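4. What changed for the people at the counter

4.1 Setting and approach

The Skotbridge site of Drorkoment runs a staff kitchen and drinks counter that serves 1,744 people across the working day. Before the arm came in, setting out and clearing paper cups was the job of whoever was on the counter, and it was the job they liked least. We had expected to write mainly about speed. The interviews took us somewhere far more interesting, and most of this section follows the staff there.

We held 42 interviews with counter staff, shift leads and kitchen porters, the last of them in April. Pranab Begum carried out the first round and Anwara Wickramasinghe the second, using the same topic guide with two questions added on training. Quotations are given without names. Where a remark could only have come from one person on a shift, we have changed the detail of the task and kept the wording.

4.2 Handing over the small jobs

The first surprise was how much skill people found in their own work once they had to pass it on. Picking up a paper cup sounds like nothing at all. Yet when staff were asked to say how they did it, they talked at length: grip low, don't squeeze the rim, take the near one first so your sleeve clears the far one. One porter said she had never once thought about her thumb until the machine needed to know where to put its finger. We found these conversations a delight to sit in on, and several of the staff plainly did too.

The second was who became the expert. Under the old rota the shift lead knew most and was asked most. With the arm on the bench, questions went to whoever had spent longest watching it, and on both shifts this was a junior member of staff. Two of them now set up the cup task and decide when a layout is fair. Their pay band had not moved by the end of the study, and they raised this with us more than once (see 4.3).

The bench itself is kept very plain. Staff chose a white top so that the cups would show up well, and they use cups of different colours so they can call out a target across a noisy kitchen. "Green one next" is quicker to shout than any position. Figure 3 gives a layout with two cups on the table and the open gripper at the right.

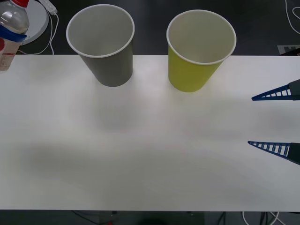
Figure 3. Cup task on the bench: grey and yellow-green paper cups near the back of the table, with the two lattice fingers of the gripper pointing in from the right.

4.3 Time, pay and say

Staff did not describe the hours freed up as rest. They filled quickly with talking to customers, restocking and, for the two setters, bench work. Most welcomed the swap. "I go home with my head tired and my wrists fine," one told us, and others put it in much the same way.

What they wanted next was a say in which job the arm would be given. The Hatau group asked for tray stacking, the Uddin group for wiping down, and each had good reasons that the managers had not heard before. We take up both requests in Section 5.

3 comments | Share 12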